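I keep getting ads for the Kusora hydration plan so I finally read the whole thing. Thread, with complaints.

1/ The pitch: you are tired because you are dehydrated, and you are dehydrated because you drink the wrong liquids in the wrong order. The fix costs $40 a month. It comes with an app.

2/ The app asks for your weight, your sleep and your "energy goal," then tells you a number. I put in my own details and got 89 ounces. I put in a person half my size who sits all day. Also 89 ounces. Make of that what you like.

3/ Their big claim is that tea "doesn't count" toward your daily fluids. I've seen this one going around since March and I still can't find where it comes from. Tea is mostly water. Drinking some caffeine doesn't magically cancel out the cup you drank it in.

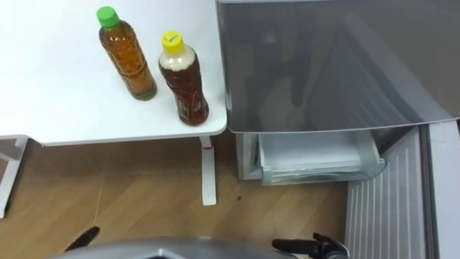 4/ My other gripe is color. The Lumenta people (same crowd, different font) say you can judge a drink by how dark it is, light good, dark bad. Okay, so take two bottles side by side on a table. The one with the green cap is amber, like tea. The yellow cap one is a darker reddish brown with a cloudy pale layer up near the neck. Which has more sugar? You don't know and neither do I. Sugar dissolves clear. Read the label, or ask whoever filled it.

5/ Somebody in my replies says the Useo powder "fixed" their afternoon slump. Glad you feel better! But you also told me you quit staying up until 2 and started eating lunch. I'd look at lunch first.

6/ Then there's the testimonials page. I went through it so you don't have to. 19 stories, and 6 of them use the phrase "I didn't know how thirsty I was." Same phrase, word for word. Maybe thirsty people all talk alike.

7/ What would change my mind: a comparison with people who drank the same amount of plain water and didn't get the app. I asked Kusora for one. They sent me a discount code.

8/ And no, I'm not saying ignore thirst. If it's hot out or you've been sick, drink more. If a doctor gave you a fluid target, follow the doctor and mute me. I'm talking about a subscription that sends you a buzz every hour to sell you a glass of water you already own.

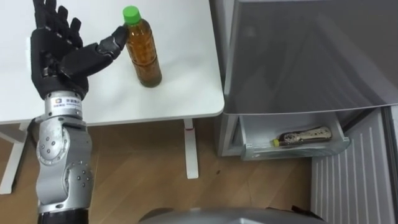

9/ Jetov, since people keep asking. It's the one with the bottle that lights up. Same number, same quiz, nicer box. The lid has to be charged, so now your water has a battery to worry about.

10/ Canceling, for anyone stuck in the Kusora trial: it's under Profile, then Plan, then a gray link below the big button. The big button upgrades you. Take a screenshot of the last page — I had to send mine in twice before they stopped billing.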